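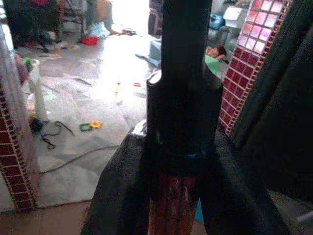

The loan agreement for the Govex ran to eleven pages, and Siiri Lepik read all of them on the bus to the Bautista house. Clause four said the unit was to be tested on the customer's floor as found. Clause nine said the reviewer was not to tidy.

She had reviewed vacuum cleaners for Skarside, then dishwashers, then a window-cleaning device that fell off two windows. The Govex was the first product she had been sent that could pick things up. It was sold as a household clearing kit: one arm, one gripper with two padded fingers, a wrist camera, a wheeled base and a subscription. The subscription was where the money was. The arm came at a loss, or so Abundio Salinas had told her when he handed over the charger.

"It does nearly 200 objects on a charge," he said.

"What counts as an object?"

"Whatever it has a grasp for."

"And if it doesn't have a grasp?"

"Then it asks."

She wrote that down. The review template had a field for charge and a field for noise, but no field for asking.

Araceli Ocampo let her in and went back to work in the kitchen. The front room was tiled, with tiled pillars where a wall had once been. Siiri set the base near the pillars, plugged in the tablet, accepted the terms and chose Standard Clear. The arm raised itself, checked its joints in order, and started.

The first twenty minutes were as described in the manual. The gripper came down over an item, closed until the force reading settled, lifted, paused, and carried the item to one of the bins. The pause was 95 hundredths of a second. The manual called it confirmation. Siiri timed it against her watch for a while and then trusted it.

She noted the following for the article. Approach speed was slow but even. Glossy tile did not confuse the depth estimate except where daylight hit it directly, and there the arm came in high and corrected. Cables were treated as floor. Cloth was handled well if it was bunched and badly if it was flat. The fingers left no marks on anything she inspected afterward.

At item 31 the tablet chimed.

KEEP OR CLEAR? it said, over a still from the wrist camera. The item was a wooden spool with no thread on it.

She took the tablet to the kitchen. Araceli looked at the still for longer than a spool required.

"Keep," she said.

Siiri pressed Keep. The arm put the spool in the left bin. Eight items later it chimed again, for the lid of a jar. Araceli said keep. Then a comb, then a piece of folded cardboard. Keep, keep. Siiri began to suspect the threshold was set too low, and opened the settings. Uncertainty prompts could be adjusted from 0 to 1000. The factory value was 1000.

She called support. The call was routed to Urthorpe, where a man who gave his name as Czesław Wróbel asked for the serial number.

"Your prompts are at maximum," he said.

"I can see that. I want to know if it's a fault."

"It's the default. People complain if we throw away something they wanted. They don't complain about being asked."

"I'm complaining about being asked."

"You're a reviewer," he said. "Is the customer complaining?"

Siiri looked through the doorway. Araceli had pulled a stool up to the counter and was waiting for the next one, drying the same plate.

"No," Siiri said.

"Then I'd leave it. You can lower it to 400 if you want a better figure for the article – most reviewers do."

She left it. The session took three hours and ten minutes, against fifty minutes in the brochure. There were 74 prompts. Araceli answered clear to six of them, and changed her mind on one, which meant Siiri had to take it out of the right bin by hand. The interface had no undo. She noted that as a defect.

Toward the end the arm stopped with nothing in its grip and the tablet showed a still of bare tile. KEEP OR CLEAR?

"That's an error," Siiri said. "I'll skip it."

"What is it asking about?"

"The floor."

Araceli thought it over. "Keep," she said, and Siiri pressed it.

The article was due in October. Under Charge she put 46 percent remaining. Under Noise she put low. In the space for general remarks she typed that prompt frequency was excessive at the factory setting, deleted it, typed it again with the number, and went to look for the carrying case.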